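Villitz Members' Show listings - README

I put this together from the printed catalogues of the Villitz members' art show, the one that hangs each July in the Naltmont hall. It's a plain CSV with 1116 rows, one per artwork, and 8 columns: title, medium, height, width, price, room, wall label and year.

Sizes are in centimetres. Older catalogues used inches, so I converted those by hand (my apologies to the miniatures, the rounding is a bit rough on them). Colour names in titles are spelled the way the artist spelled them. 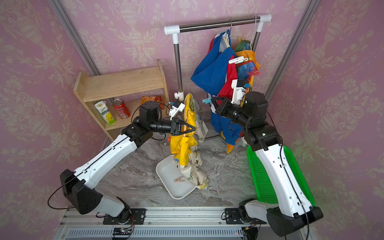
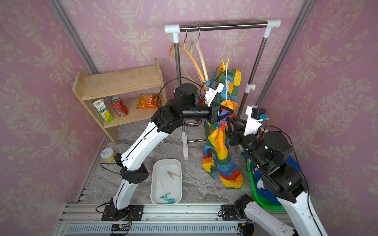
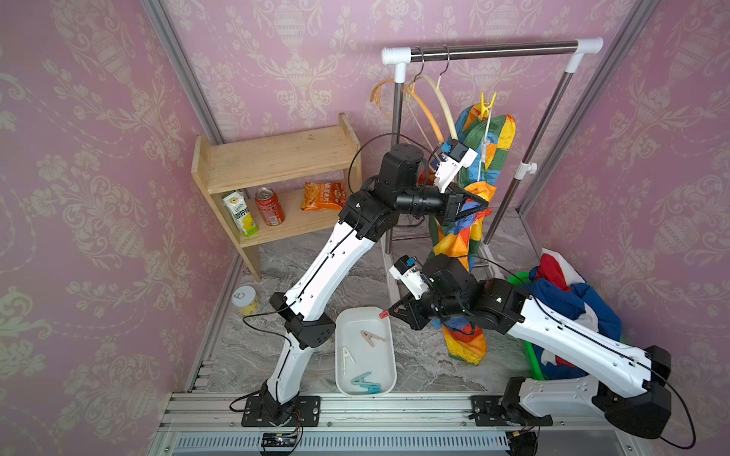 Vanhove wrote in to ask whether the blank prices mean sold or not for sale, and could they please have their own code? Fair question! Blank means not for sale, and I'll add a code in the next version.

Known gaps: 6 catalogues had water damage, so a few labels are missing. Prices over 900 dollars were printed as "on request" - I left those alone.

Use it however you like, just credit the Dradico print room.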